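Sängerin oder Sänger gesucht: Gelen will endlich ins Studio

Wir sind Gelen, eine Melodic-Death-Metal-Band mit 2 Gitarren, Bass und Schlagzeug, und uns fehlt die Stimme! Die Songs für unser Debütalbum sind geschrieben, die Demos stehen, der Proberaum in Pravby ist bezahlt. Im Mai wollen wir aufnehmen, und bis dahin möchten wir mit dir an Texten, Gesangslinien und der einen oder anderen verrückten Idee arbeiten (ein Stück hat noch gar keinen Refrain, da darfst du dich austoben).

Du solltest growlen können, ohne dir die Stimme zu ruinieren, und auch vor Klargesang keine Angst haben. Studioerfahrung ist schön, aber kein Muss. Wichtiger ist uns, dass du zweimal pro Woche abends proben kannst und Lust auf Konzerte hast — auch auf die kleinen, bei denen man den Verstärker selbst die Treppe hochträgt. Englische Texte sind gesetzt, über deutsche reden wir gern.
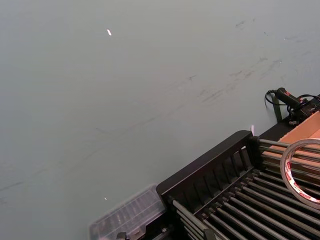
Wer schreibt denn nun die Texte, wollte Dumitrescu nach unserem ersten Aufruf wissen, und ob man als Neuzugang überhaupt etwas zu sagen habe oder bloß fertige Zeilen einsingen solle. Klare Antwort: Du redest mit! Für vier Songs gibt es Textentwürfe, alles andere ist offen, und an den Entwürfen hängt keiner von uns so sehr, dass man sie nicht umwerfen könnte.

Gagen teilen wir zu gleichen Teilen, reich wird davon vorerst niemand. Für die Aufnahmen im Studio Tatard haben wir 3280 Euro zurückgelegt, du musst also nichts zuschießen. Ein Mikrofon und eine Gesangsanlage sind im Proberaum vorhanden.

Schick uns bis zum 8. März zwei Hörproben, einmal hart und einmal clean, gern auch einfach mit dem Handy aufgenommen. Dazu ein paar Zeilen über dich und die Platten, die bei dir gerade laufen. Alle bekommen eine Antwort, und wen wir einladen, der kriegt vorab zwei Demos zum Üben. Wir freuen uns riesig auf eure Stimmen!

Gelen, Stichwort »Gesang«, Proberaum 643, Pravby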